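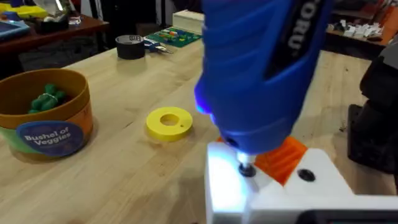
Posted in: Indie games, Puzzle platformers, Ramblings

I finished Catberg last night and I'm still buzzing, so forgive me if this goes on a bit (it will). It's a little puzzle platformer set on a mountain that rearranges itself whenever you ring a bell, and I can't remember when I last shouted at a screen so happily!

The first world is gentle enough. Then you reach the Stougaard lifts, where every bell moves two platforms and one of them is always the one you're standing on – I fell around 1000 times and loved it. My final score was 3175, which Zinhle Sibiya tells me is rubbish. She's had hers over that since the demo.

The music is by Lorenz Kälin, who also did Winen, and it's just as good, all wheezy accordion and brushed drums. Do play with headphones if you can, as you can hear which platform is going to drop before it goes. It took me until world 5 to notice that and I felt very silly.

Grumbles? The map is hard to read, and the boss at the top goes on one stage too long. The studio, Flarbridge, say a patch is coming in September with a proper level select – yes please, I want to go back for the bells I missed in the ice caves.

Has anyone found the way behind the second waterfall? I can see the ledge and I can't get near it. Comments are open!

Last updated: July 23, 2020

This blog uses cookies to remember your comment details. OK | Find out more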